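Moving my whole site to a new host (and living to blog about it)

So I finally did it. After years of grumbling, I packed up this blog and the little shop that goes with it and moved the lot from Kavlow over to Varkis. If you came by late one evening in March and got a blank white page, sorry, that was me!

The shop was what pushed me over the edge. It had gotten so slow that I could click on a category, go fill the kettle, and come back to a half-loaded page. Kavlow's answer was always the same: upgrade to the next plan. I did that 2 times and I couldn't tell the difference either time.
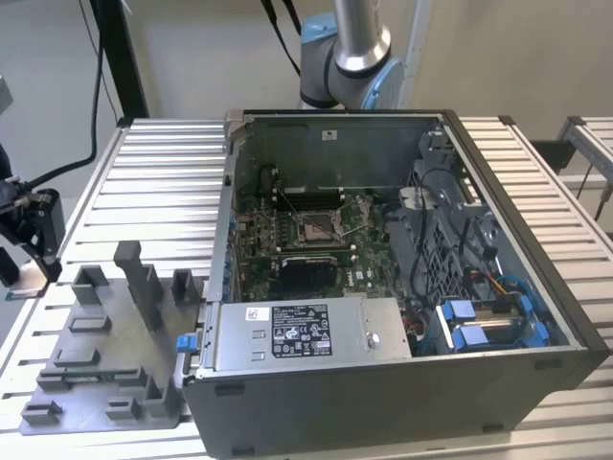
Side panel off, motherboard and all.

Before moving anything I went through what I had, and wow. There were 3930 files in my uploads folder, and a lot of them were the same pictures in five sizes from a theme I stopped using ages ago (remember the one with the giant purple header?). I deleted what I was sure of and left the rest alone. I also threw out the old contact form, which brought me mostly spam and the occasional offer to buy 100 backlinks.

The theme is new too. It's called Auer, it's very plain, and I love it. The menu is just a menu. Product pages have the price at the top now instead of under three paragraphs of me rambling, and the sizes are in a table so you can compare them without opening a bunch of tabs.
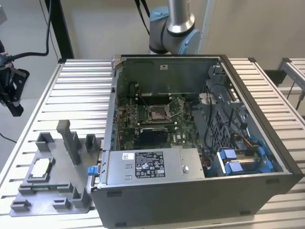
An open tower with the CPU socket empty.

The part I dreaded was email. My address hangs off the domain, and I was convinced I'd lose everything the second I touched the DNS settings. I copied every record into a text file first, then made the change at night, then sat there sending test messages to myself until they showed up. It took 90 minutes. I ate a lot of crackers. 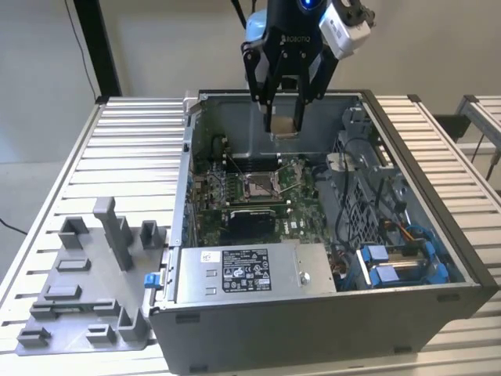

Redirects were more of a slog. I'd changed the web addresses for half the shop, so old links were landing on error pages. I used a plugin called Clulter for that, and it's fine once you find the import button, which is hiding under Tools for some reason. A few old recipe posts still go to the wrong place. I'm working through them in the evenings, so if you hit a dead link, leave me a comment with the page you were on and I'll fix it.

Next up is the newsletter signup, which currently works on my phone and not on my laptop.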